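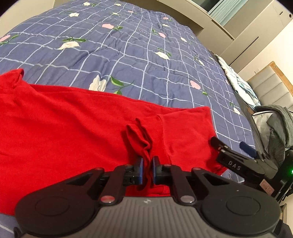 The red top on the big bed, with one fold of it pinched up.

I have been to a fair few open days, but never one where the best part was watching people deal with clothes on a bed! Cusden opened up its housekeeping rooms on 15th February, and I went along with Monique Bailly, who folds everything she owns into thirds and was looking forward to it far more than I was. By lunchtime I had caught up with her.

You come in through the old dye works (mind the step, it is lower than it looks) and Ebere Ojo hands you a paper map and a cup of tea. They printed 400 maps and there was a tidy little pile left when we arrived, so I took two. Upstairs there is a long corridor with the bedrooms off it, each set out for one household job. Ours was laundry and bed-making.

The red top kept us there for ages. It is a lovely bright thing, knitted, and it had been laid out on the duvet, still rather rumpled. Monique wanted to start from the sleeves. I have always started from the hem, and a man beside us said we were both wrong and you should find the shoulders first, whatever state the rest is in. Régis Joly, who was looking after the room, let us all have our say and then told us that a top like this needs smoothing from the middle outwards before you fold anything, or you simply press the creases in. I tried it on my own jumpers that evening and he is right, though it takes longer.

He also likes to work on a bed and not on a table, as the cloth doesn't slide about so much. My back has its own opinion on that, but for a big knit I can see the sense in it.

And the duvet! I would have gone home with it. It's a periwinkle blue plaid, with thin pale lines in lavender and white, and flowers scattered all over it in white, pink and green. There was one large white flower I kept going back to. Monique thought it was too busy for a bedroom, and we argued about it all the way down to the café. Checks and flowers together sound like a muddle, but the pale lines are so fine that it works beautifully, and the soft wrinkles in it only made it look more comfortable.
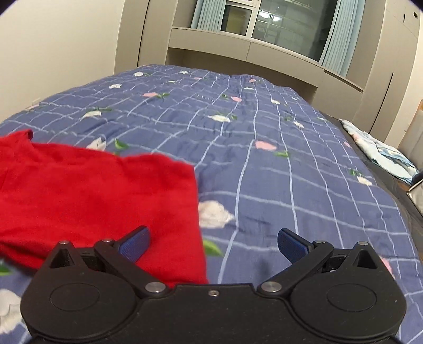
Getting there and lunch

The number 90 bus stops by the gate, and the car park fills early. Lunch is in the Stendia café on the ground floor: leek soup, very good bread, and a plum tart that had gone by the time we thought of seconds. The next open day is in May, and Ebere says the ironing room should be ready by then. We have put our names down already.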